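I met Mayu Wada at the Horgan café on Saturday, and she'd ordered us both cheese scones before I'd got my coat off. She's walked the length of the old canal in stages, 13 of them, and I wanted to know why on earth she'd started in February! 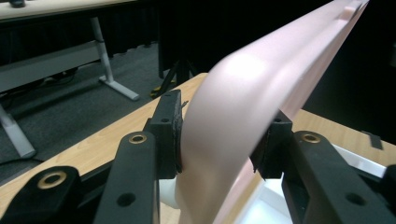
Groveo Ramblers — Members' Pages

"I'd moved house and I didn't know a soul," she told me. "I saw a poster, I bought some boots, and the boots were awful." She laughed so loudly that the next table looked round.

Her favourite stretch is the one past the lock cottages, mostly for the herons. I said I'd only ever seen one there, asleep, and she told me I should get up earlier.
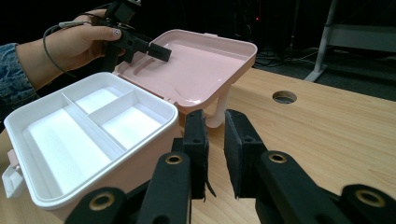
We got on to blisters after that (sorry to anyone who was eating). Mayu swears by two pairs of thin socks — I've always worn one thick pair, and we didn't settle it. She's after company for the reservoir loop in July, so have a word with her at the next walk.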